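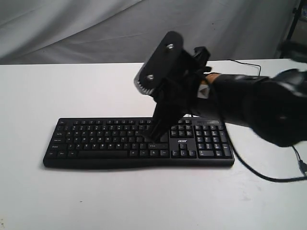

By Zerrin Keskin
Opinion | Travel
January

My father has been trying to change the name on an airline ticket for 17 days. One letter. The booking says Volkan Avci, with a plain i on the end, and his passport says Volkan Avcı, with the dotless one, and somewhere between those two letters sits a trip to see his sister before her surgery.

I should say up front that I'm not a calm person about this. I've been booking flights for my whole family since I was in high school, because I was the one with decent English and the patience for hold music. The patience is gone. The English is holding up okay.

So what I want to argue is pretty simple. When an airline cancels your flight, or strands you halfway, or flags your booking for something silly, you should be able to reach a person who can fix it. I mean a person with the power to press the button. Right now what you get is a chat window, and if you're lucky a phone line where somebody very polite reads you the same thing the chat window said.

Let me tell you how it went. We bought the ticket through Flakance, one of those booking sites that shows you every airline at once. The flight was with Carretero. Four days before he was due to leave, Carretero canceled it (fine, weather, it happens) and offered a rebooking. Dad clicked yes. Then the new booking got held for a "name review," and that was the last useful thing anyone told us.

Flakance said the ticket belonged to Carretero now. Carretero said we'd bought it through an agent, so the agent had to submit the change. I called Flakance back and they said they had submitted it. I called Carretero back and they said they couldn't see it. I did this loop on a Friday from lunch until it got dark, with my laptop open, a notepad full of case numbers, and a plate of toast I never ate.

And the price! The original ticket was $1,425. When I finally asked what it would cost to just give up and buy a new seat for the same week, the answer was $3,755. Same airline, same route, same suitcase allowance. I know why prices go up close to departure, you don't have to write in and explain it to me. But he didn't choose to shop late. They canceled on him, sat on the replacement, and then the replacement got expensive while they were sitting.

I can hear the other side of this, partly because my cousin Remzi Çetinkaya is the other side. He worked phones for a travel company for years and he gets mad when I complain at dinner. His point is that the people who answer are handling a huge pile of calls with software older than they are, and that most of them would love to help. He told me once he had a woman crying on the line about a funeral, and all he could do was type notes into a box. He still doesn't know if anyone read them.

I believe him. That's sort of my whole complaint, though. The company put a human being on the phone and then took away anything the human being could do. It's cruel to the caller and it's not so great for Remzi either.

People say the answer is to know your rights, and sure, learn what you can. Save the emails, take screenshots, write down the name of whoever you spoke to. I did all of that. I have a folder. Rights are a fine thing to have once you're home and fighting for a refund, but my aunt's surgery isn't going to wait for a claims form.

What would I change? If an airline cancels your flight, the fare should be frozen until you've got a confirmed seat, and that should hold even if they're the ones dragging their feet. Whoever took your money should have to finish the job, with no passing you back and forth. And a spelling difference that comes from the booking page not accepting a letter in your own name should never, ever be treated as your mistake. Dad typed it right. The page changed it.

My neighbor Ozan Sönmez thinks I'm dreaming and that we should all just go back to using the travel agent downtown. There's one left in Skoltside, between the dry cleaner and the bank, and I walked past it twice last week without going in. Maybe he's right. She charges a $25 fee, and a month ago I would have told you that was a waste of money.

As of this morning the booking still says "under review." Dad's suitcase is in the hallway, and he keeps taking his good sweater out to wear it and then putting it back. I have another call with Carretero at four.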